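Fulta Two-Arm Folding Cell: Setup and Upkeep
Progress Report to the Brevness Fund
Reporting period ending 6th August

1. Purpose of this report

The grant agreement asks for a written account of the condition of the folding cell at the close of each reporting period, together with the work carried out on it and any change to the spending plan. The previous report, submitted in February, covered delivery and first power-up. The present report covers calibration, the work surface, the grippers and the maintenance routine.

2. Condition of the cell

The cell remained in service through most of the period. The log shows 633 completed folding runs against the 800 set out in the plan. The shortfall falls almost entirely in the weeks when the left arm was out of use awaiting a replacement wrist cable. Nwankwo, the service contractor, fitted the cable and repeated the joint zeroing on both arms before the cell was returned to use.

The head camera and the wrist cameras were recalibrated after that repair. Wrist calibration had previously been checked only when a fault was suspected. It is now checked at the start of each working session, using the printed target supplied with the cell, and the result is entered in the log before any garment is placed on the table.

3. Work surface and grippers

The black table covering was retained. Light-colored garments stand out well against it, and the vision software has needed no change to its threshold settings. Creases in the covering are smoothed by hand before each session, as a raised crease can be read as the edge of a garment. Lint and specks are to be wiped off at the same time.

Gripper closing force was reduced on both arms after pull marks were found on thin knit fabric. The force now in use was set with light green garments of the type below. 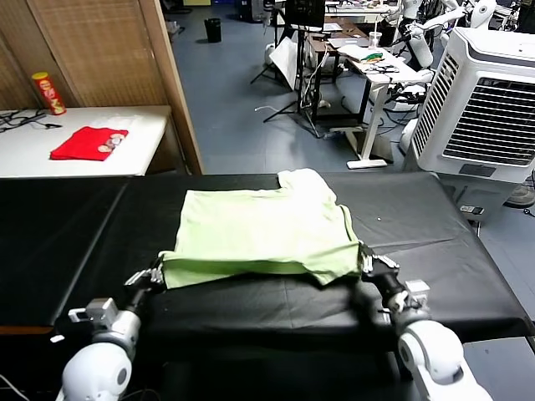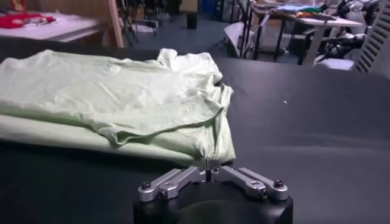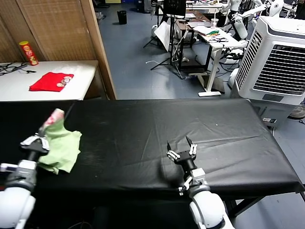
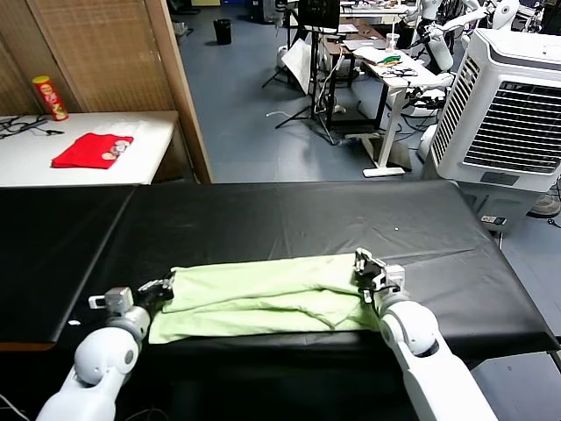 Finger pads are inspected every 1000 grip cycles and replaced in pairs, so that both sides of a gripper wear evenly. The screws on the finger linkages are checked for tightness at the same inspection. Two were found loose during the period, both on the right arm, and were reset with thread-locking compound.

4. Maintenance routine

A written routine prepared with Fasia, the software partner, was adopted midway through the period. Before each session the operator tests the emergency stop, moves each arm through its full range at low speed, and confirms that the cables follow the joints without pulling. Any fault is logged before it is corrected. Joint temperatures are recorded at the end of the session.

Compliance has been uneven. Of the sessions held after the routine was adopted, 81 percent have a complete log entry. Most of the gaps concern the temperature readings. The log form has been shortened and the readings moved to its first page.

5. Spending

Expenditure on spare parts was above plan, owing to the wrist cable and a second set of finger pads. The difference was met from the training line, which was underspent. No additional funds are requested.

6. Work planned for the next period

A spare wrist cable for each arm will be held on site. Nwankwo will repeat the joint zeroing at its next service visit and will supply a written record of the offsets, which was not provided after the last repair. Fasia will deliver an update that stops a run when the two arms disagree on the position of the garment edge. The update will be tested on short-sleeved shirts first, and heavier fabrics will follow once a suitable closing force has been agreed upon.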